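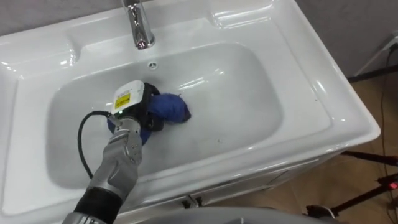 Fascicule 3, page 32

La dureté de l'eau et l'entartrage

Rappel. On appelle dureté, ou titre hydrotimétrique (TH), la teneur de l'eau en ions calcium et magnésium. En France elle s'exprime en degrés français (°f). Un degré correspond à dix milligrammes de carbonate de calcium par litre. Une eau qui a traversé un sous-sol calcaire est dure, une eau issue de terrains granitiques est en général douce.

Origine du calcium dissous. L'eau de pluie se charge en dioxyde de carbone, surtout en passant dans le sol, et devient légèrement acide. Au contact du calcaire, elle le dissout sous forme d'hydrogénocarbonate :

CaCO3 + CO2 + H2O = Ca2+ + 2 HCO3-

La réaction est renversable. Si le CO2 s'échappe, l'équilibre se déplace vers la gauche et le carbonate de calcium précipite. C'est le tartre. Le chauffage accélère le phénomène, d'où les dépôts dans les chauffe-eau et les bouilloires. À froid, le dépôt se forme surtout par évaporation des gouttes laissées sur les surfaces : lavabos, parois de douche, becs de robinet.

Dureté temporaire et dureté permanente. La première est liée aux hydrogénocarbonates et disparaît par ébullition. La seconde est due aux sulfates et aux chlorures, qui restent en solution. Le TH mesuré au laboratoire est la somme des 2.

Cas étudié en cours. Le réseau de Skurham est alimenté par un forage dans la craie : TH de 38 °f. Celui de Fludcombe mélange l'eau du même forage avec une eau de surface et descend à 32 °f. Les deux eaux sont classées très dures. Pour la séance suivante, calculer la masse de carbonate de calcium correspondant à un mètre cube d'eau de chaque réseau.

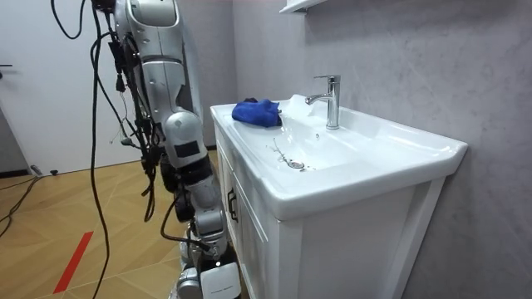
Selon Yolanda Apaza, le calcul donne un maximum théorique et il faut le dire dans le compte rendu : une partie seulement du calcium se dépose, le reste part avec l'eau. Elle propose de comparer le résultat à la masse recueillie sur une résistance de chauffe-eau. Remarque retenue pour le TP.

Action sur le savon. Les ions calcium forment avec les ions carboxylates du savon un solide peu soluble, qui donne une pellicule grise et empêche la mousse. Les détergents de synthèse y sont moins sensibles.

Élimination du tartre. Les acides faibles suffisent (acide acétique, acide citrique) :

CaCO3 + 2 H+ = Ca2+ + CO2 + H2O

À éviter sur le marbre, qui est lui-même du carbonate de calcium. Ne jamais mélanger un acide avec de l'eau de Javel : dégagement de dichlore, toxique.

À revoir avant le contrôle de janvier : produit de solubilité, dosage du TH par l'EDTA, principe de la résine échangeuse d'ions.

Contact : Édgar Urrego, Institut Giraldo | Reproduction réservée aux étudiants inscrits | Haut de page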